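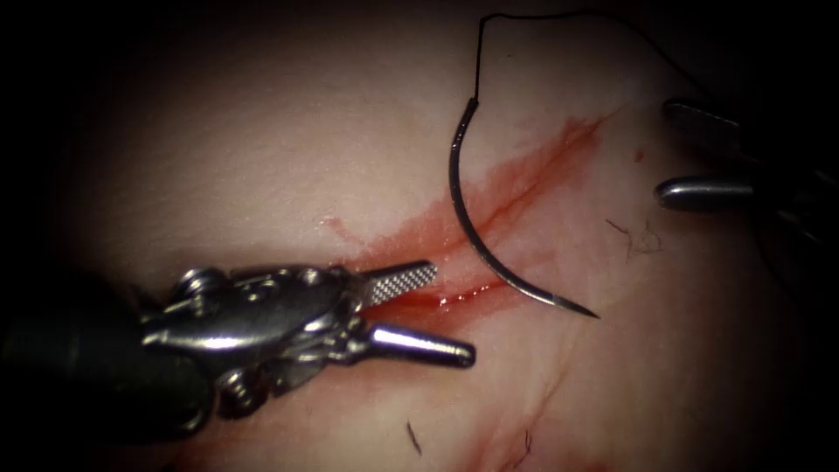

Tissue surface with the incision line, instrument at left.

16th March

Suture thread soak test, second batch. Thread from Suvarna (undyed) and Famonach (dyed), both cut to 225 mm and left in saline in the warm cabinet since October. Pulled 8 of each this morning.

Broke them on the small tensile frame. Zeroed with the grips empty, then again after lunch because the reading had crept. Suvarna lengths all failed at the knot. Two of the Famonach ones slipped in the lower grip and I have struck them out – the rubber facing is worn smooth on one side. Sandamali Bhuiyan thinks there is a spare pair in the Claneck drawer, but I only found the wide ones.

Saline bottle 703 has no open date on it. Whoever started it, please write it on. I used 1000 ml from the new carton for the top-up and marked the jars.

Dyed thread has left a faint tint in its jar. Kept a sample of the liquid, middle shelf, blue cap.

Still to do: dry controls, new grip facings, ask Skornar if the knot jig can be sent back with the longer pins. Raw readings are in the green binder, behind the first batch.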